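Setting Up the Drinks Tray – notes to go with session 2

Hi all, these are my notes from the front-of-house course at Fesora, typed up from what I said in class plus a few things I forgot to say because we ran over. Bring them with you next time, we'll be scribbling on them.

Where we got to last time

We'd finished the kettle and the cups and we were arguing about trays. To recap: the tray goes down first, the cups go on the side nearest the guest, and the kettle sits wherever its cord can reach the outlet without crossing the cups. Yes, I know some of you work in rooms where the only outlet is behind the bed. Come see me after class, I have opinions and a very long extension cord.

The tea box

I love a tea box. I'll say that up front so you know who you're dealing with. A saucer of tea bags does the same job, but guests open a box, they have a look, they pick something up and put it back, and they tend to remember it when they fill out the comment card. When I ran breakfast at the Gruvuvo guesthouse we had 42 comment cards one season that mentioned the tea (I kept them, they're in a shoebox) and only a couple that mentioned the beds.

The box you want has a lid with a window in it, so people can see there's something inside before they touch it. Wood is nice and it wears well if you keep it away from the kettle's steam. Check the hinges before you buy. If the lid won't stay up by itself, the guest ends up holding it with one hand and fishing around with the other, and then you find sachets on the floor.

Filling it

Start with an empty, wiped box. Take everything out, even if it looks fine. Crumbs of loose tea get into the corners and I've never met a cloth that gets them all, so use a dry pastry brush – the cheap kind – and tip the box over the sink.

Stick packets go in standing up, all facing the same way. Don't cram them. You want a guest to be able to pull one out without three others coming along for the ride! If the compartment is too deep and the sticks disappear, fold a piece of card and put it underneath.

Anything round gets stacked so that each one peeks out past the next. If you lay them flat in a pile, people only ever see the top one and assume they're all the same.

Small wrapped things can just be heaped. I used to line mine up and it took forever, and after the first guest it was a heap anyway. Heap them, give the box a gentle shake, and stop when they're a little below the rim so the lid closes without squashing anything.

Keep each kind in its own compartment. I'm strict about this one. Mixed compartments look generous for an hour or so and then they look like the bottom of somebody's purse.

Which one goes where

We spent a long time on this and I don't think we settled it. My own habit is color: the brightest packets on the outside, something light in the middle, and the dark stuff on the other side, so the eye travels across.
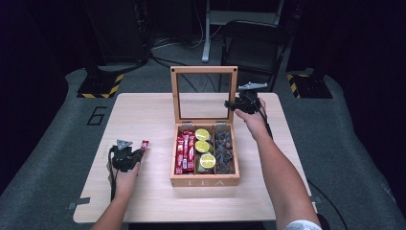 Marlina Ngau: I'd put whatever runs out fastest on the right, whatever color it is. Most of my guests reach in with the right hand and they take what's closest. If that's the one I have to refill every day anyway, at least the rest of the box stays tidy.

I've been chewing on that since class and I think she has a point, at least for a busy place. For a room with one or two guests I'd still go by color. Try both at home and tell me which one you got tired of first.

Topping up

Old stock comes forward, new stock goes behind or underneath, same as the pantry. With stick packets that means taking the old ones out, standing the new ones at the back, and putting the old ones in front. It takes a minute and people skip it, and then there's a packet at the back that has been there since September and smells of nothing.

A carton of 200 sachets sounds like a lot. At Gruvuvo we'd get through one in around two weeks when we were full, and then the same carton would last all winter. Write the opening date on the flap in marker. Keep the carton shut, and keep it well away from the coffee, the soap and the spice shelf, as tea picks up smells from everything.

Any wrapper that's torn or has gone soft comes out of the box, even if the seal looks OK. Staff can drink those.

For next time

Bring a box if you own one, any size, with or without a window. A cutlery divider works fine if you don't. Bring a handful each of three different things to put in it, and please make one of them an awkward shape. Josué Barbosa has offered his sugar cubes for the sugar bowl part, so we're covered there. We'll start with spoons, which I promised and didn't get to.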